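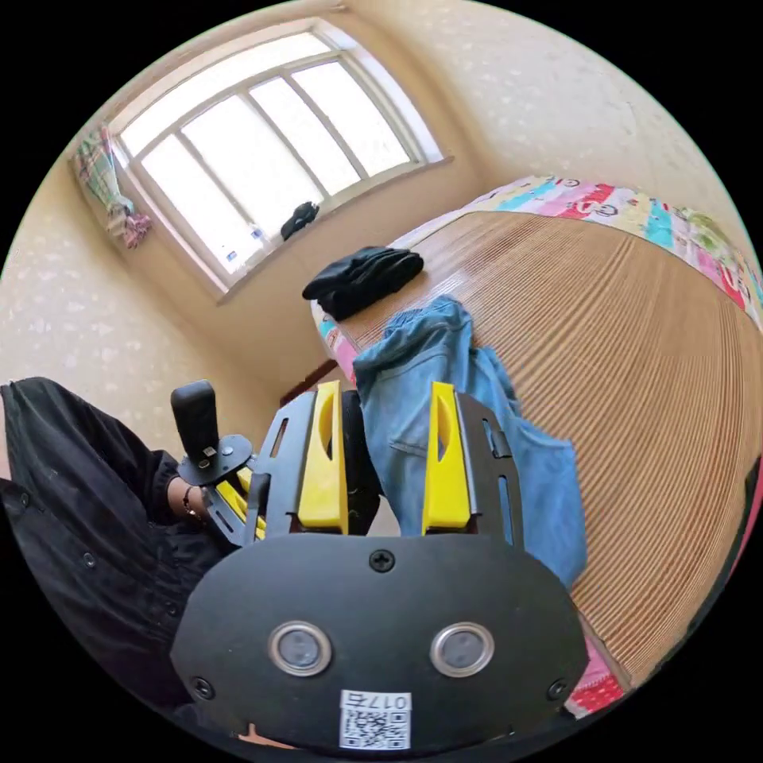 Before you touch the app, decide where your phone is going to live while you drive, and I mean really decide, with the car parked and the engine off. Most of the people who write to me about Jandesix have the software set up fine and the phone sliding around in the cup holder. Then think about light. Strong daylight through glass will wash out just about anything, the way it has turned those window panes nearly pure white and bleached the pink and green checks of the curtain, and a phone screen facing the sun does no better. You want the mount low, out of direct sun, and nowhere near your line of sight.

## Section 4: Turning on Drive Quiet

Drive Quiet is the part of Jandesix that holds your texts and calls while the car is moving. I set it up on my own phone on a Wednesday evening in the driveway, and I'd suggest you do it the same way – parked, no rush, coffee optional.

1. Open Jandesix and tap **Modes**, then **Drive Quiet**.
2. Tap **Pair a car**. Your car's Bluetooth needs to be on, so switch the ignition to accessory if it isn't already.
3. Pick your car from the list. Mine showed up under a string of letters I didn't recognize, so if you see two candidates, turn off the car's Bluetooth and watch which one drops out.
4. Set the **Start speed**. It comes set to 14 mph and I left it there. Go much lower and it kicks in while you're creeping around a parking lot looking for a space (ask me how annoying that gets!).
5. Tap **Save**, then lock the phone.

**Note:** If you drive more than one car, repeat steps 2 and 3 for each. You can store up to four.

### Writing your auto-reply

Anyone who texts you while Drive Quiet is on gets one message back. The stock wording is a little stiff, so I changed mine to "I'm driving, will write when I'm parked." You get 89 characters, spaces included, and the app simply won't let you type past that.

1. From the Drive Quiet screen, tap **Reply text**.
2. Clear the old message and type your own.
3. Choose who gets it: **Everyone**, **Contacts** or **No one**.

I picked Contacts. Dörte Haberkorn, who tested this guide on her commute out to Irthorpe, went with Everyone and spent a week politely answering spam.

### Letting urgent calls through

1. Tap **Break through**.
2. Add the people whose calls should ring. Texts from them are still held.
3. Leave **Repeat callers** on if you want a second call from the same number to ring too.

**Caution:** A call that breaks through is still a call. Pull over somewhere safe before you pick up, even if you have hands-free.

**Caution:** Don't change any of these settings on the road. The menus lock above the start speed, but they stay open at a red light, and that's no place to be typing either.

### If it won't switch on

- Check that location access is set to **Always**. Ludger Eichhorn wrote in twice about this one before we found it.
- If you use an Onum battery saver, add Jandesix to its allowed apps.
- Riding as a passenger? Tap **Not driving** on the lock screen. It resets when the trip ends, so you'll need to tap it again next time.

Held messages turn up in one list after you park and switch off. Mine usually take a few seconds to appear.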